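Taping Out the Table at Wolham

The packing room at the Wolham housewares exchange opens onto the loading side of the old Bucur building. It takes in donated kitchen goods and sends them out again in sets. The woman who runs it has been there seven years, and she lays out her work in blue tape.

"I like a line I can see," she said. "If a thing has a place, people put it back."

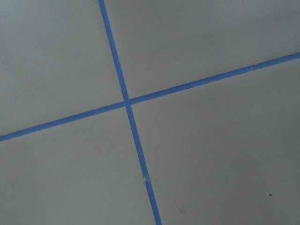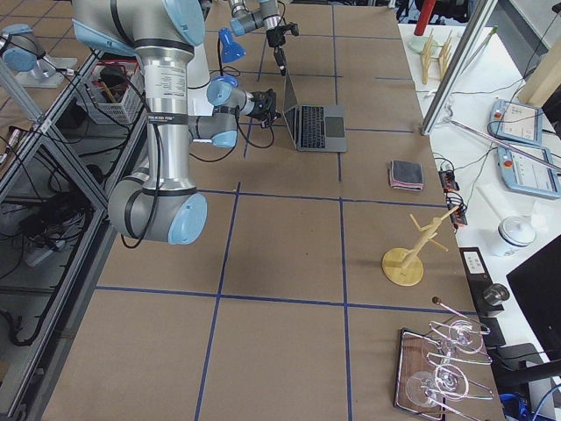
She starts with glassware. "Wine glasses are what we lose most," she said. "A mug will take a knock. A stem won't."

Last year the exchange sent out 1,609 sets, and 624 of them had glasses in them. She keeps the figures herself, in a spreadsheet she admits is overdue for a cleanup. October is the busy month - students have moved in by then and found out what they don't own.

Mug trees are harder to place. "They're awkward to box and they tip," she said. "I send them out on their own, wrapped in a towel."

She buys painter's tape because it peels off without much fuss. Cardboard she gets free from Delleo, the appliance store on the next block, and she changes it when it gets soft.

Asked what she would like more of, she didn't take long. "Trays. Plain ones, any size. We had 53 people on the list for one last I looked."

Drop-off is at the side door on weekday mornings. Please wrap anything with a stem.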